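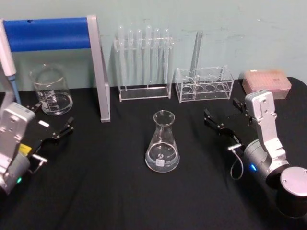
Lærke Hallgrímsson
Moderation tools, Lidmont workshop

Search notebook entries Go

16 Jul 2019

Long day on the appeals queue, and I want to get this down before I forget which numbers belong to which run. Tanner pulled every ad image the Fleleck filter turned away for "adult content" since we loaded the new weights, and there were 3,821 of them. We looked through 981 by hand (bless Vibeke, who brought rhubarb cake and stayed until the end) and marked 904 as perfectly fine. I knew it was bad, but I didn't know it was that bad!

The sand dunes are the worst by far. Then peeled potatoes, bread dough, and a whole catalog of smooth ceramic vases from a shop called Penden, whose owner has now written to us twice and was very nice about it both times. I wrote back myself and told her we'd put her account on manual review for the time being.

Steinar thinks it's the skin-tone step, and I'm inclined to agree with him, though Þröstur still wants to blame the cropping. We tried his idea after lunch: same vases, full picture instead of the center square. Two got through, the rest were blocked again with nearly the same scores. Then we turned the vases gray and they sailed right through, which made Steinar unbearable for an hour or so.

Gray dunes also pass. Gray dough mostly passes, except the braided loaf, and I have no idea what to say about the braided loaf.

To do:
- rerun Oberholzer set with color step off, overnight if the queue is free
- ask Tanner whether the cutoff was changed in December or only the label
- write a kinder rejection message, the current one reads like an accusation
- Vibeke to send me her notes on the potatoes

We use cookies to remember your settings. Accept / Manage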